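Folding (clothing)

Folding is the practice of arranging garments, towels and bed linens into smaller, flatter shapes so that they can be stored, carried or displayed. It is one of the oldest household skills we know of, and one of the most widespread, and although it is usually learned at home by watching a parent or grandparent, it has also been taught in schools, in shops, in hotels and in the armed forces. Most people can fold a shirt in some fashion, and most of them will tell you, quite warmly, that their own way is the right one.

Folding is generally treated as the last stage of doing the laundry, after washing, drying and (where it is done at all) ironing. It is closely related to rolling, which is preferred by many travelers, and to hanging, which is preferred for tailored clothes and for anything that creases badly.

History

Cloth has been folded for as long as it has been woven. Linen survives in very old burials still lying in neat layers, and wooden chests made to hold folded cloth are known from a great many parts of the world. Before the wardrobe with a hanging rail became common in ordinary homes, nearly all clothing was kept flat, on shelves, in trunks or in deep drawers, and the shape of the garment often followed from this. The Japanese kimono is a well-known case: it is cut from straight panels of cloth and can be folded along its own seams into a long, flat rectangle.

In Europe, fine table linen was once folded under pressure, and wooden linen presses with a large screw at the top can still be seen in country houses and small museums. The sharp grid of creases they left behind was admired in its own right, and painters took some trouble to show it on their tablecloths. By the nineteenth century, household manuals gave a good deal of space to the linen closet, with advice on stacking sheets so that each set took its turn in use. A clean set went to the bottom of the pile and the next one was drawn from the top, a habit that plenty of families still keep up without ever having read it anywhere.

The spread of ready-made clothing brought folding into the shop. Shirts were sold folded around a card and held with pins, and knitwear was stacked on open shelves where customers could handle it, which meant that somebody had to fold it all again before closing time. Flat folding boards, used to give every garment in a stack the same width, came out of this kind of work and later found their way into homes.

Common methods

The flat fold is the method most people learn first. The garment is laid face down, the sides are brought in toward the middle, the sleeves are turned back along the body, and the whole is folded up from the hem in halves or thirds. It gives a wide, shallow shape that stacks well on a shelf, and it keeps the front of the garment smooth and facing up.
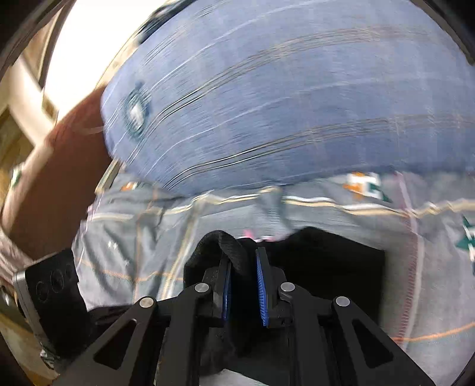

The file fold begins in the same way but carries on until the bundle is small and firm enough to stand on its edge. Garments folded like this are set in a drawer side by side, a little like cards in a box, so that all of them can be seen at once and one can be taken out without disturbing its neighbors. It suits T-shirts and light cottons very well. Bulky fabrics are less willing, and a heavy sweater folded this way tends to lean on whatever is next to it and slowly open up again.

Rolling is not strictly a fold, though it almost always starts with one. The garment is first folded lengthwise into a strip and then rolled up from one end. In one military version the hem is turned up at the start to form a cuff, and the cuff is pulled over the finished roll to hold it closed.

Bundle folding is used in packing. Larger garments are wrapped one after another around a soft core of small items, so that no single layer has to take a hard crease. It works nicely for a suitcase that will be unpacked all in one go, and rather less nicely for anyone who needs a clean shirt halfway through the trip.

Fabric and creasing

How well a fold holds, and how much of it is still there when the garment is worn, depends mostly on the fiber. Linen and plain-woven cotton crease readily. Wool springs back, given a few hours on a hanger, and most knits forgive nearly everything. Polyester resists creasing at room temperature but can take a very stubborn crease if it is folded while hot from the dryer.

Dark fabrics have their own small troubles. Lint shows on them, and the raised edge of a fold can become rubbed and shiny if the garment is stored for a long time in a tight stack. Turning dark clothes inside out before folding is a common remedy. Printed and embroidered areas are best left uncreased where possible - a hard fold across a print may crack it, and dense stitching tends to push the cloth around it into puckers.

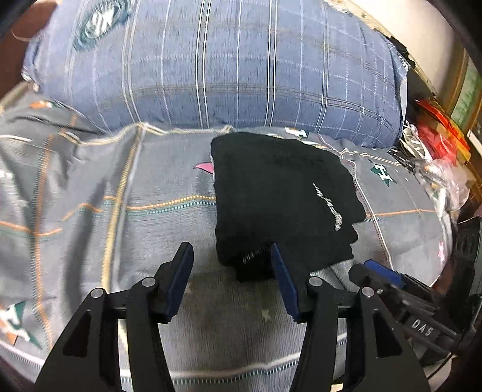
Teaching and measurement

Folding is often taught to young children, beginning with washcloths and napkins, because these are square and a mistake is easily put right. Matching corner to corner asks for both hands to work together, and many preschools keep a basket of small cloths for the purpose.

Writing on the subject is mostly practical, but there have been a few attempts to measure it. In her household survey, Noura Moussa gathered answers from 214 homes and found that a person folding a mixed load took roughly 25 minutes, with socks and fitted sheets named as the least welcome items. She also noted that adults who lived together very often folded towels differently, and that in most homes one of them quietly refolded the other's.

The fitted sheet

The fitted sheet, with its elastic edge and rounded corners, has no straight line to begin from and is widely thought the hardest household item to fold. The usual method is to tuck the four corners one inside another, lay the sheet down, turn the elastic edges inward to make a rough rectangle, and fold from there. Some households simply roll it up and put it inside the matching pillowcase.

See also

Ironing
Laundry
Linen closet
Napkin folding
Packing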